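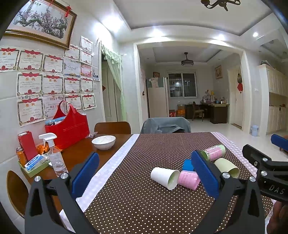
Cup task, polka-dot cloth, wrist view. Three cups tipped over near the pads.

Ticket: success rate drops on patterned tablecloths
Project: Sidano / cup sorting
Status: open, waiting on retrain

Hi all, filing this again because the old ticket got closed while I was still poking at it. Short version: the cup policy trained on the Halliday set does great on bare tables and gets weird on busy cloth. The fingers close a little early and the pads pinch air next to the rim. It's worst with cups lying on their sides.

What I tried so far:

Recalibrated the gripper width. No change.

Re-ran the pose tracking on all 2,931 demos, thinking the dots were messing with the feature matching. Nope, the tracks look really nice! If anything the dots help, and the shiny bare wood is where it drifts.

Masked the cloth to flat gray at test time. Now we're talking: 15 good grasps out of 20, up from 8 with the cloth left alone. Same cups, same start poses (I taped the spots).

So I'm pretty sure it's the image encoder and our trajectories are fine. My guess is it learned "edge of a pale round thing" as a shortcut for a cup rim, and cream dots on dark brown are, well, a lot of pale round things.

Next up: random background swaps during training, plus the Asholm home demos mixed in (those have real clutter, and more than one grip in view sometimes, so check your crops).

Question for the Wastcombe folks: did you freeze the encoder in your last run? I left mine unfrozen and I'd love to compare before I burn another night of GPU time.

Update, 4:40 pm: retrain with the swaps is queued. Masked-run logs are in the usual folder. Leaving this open.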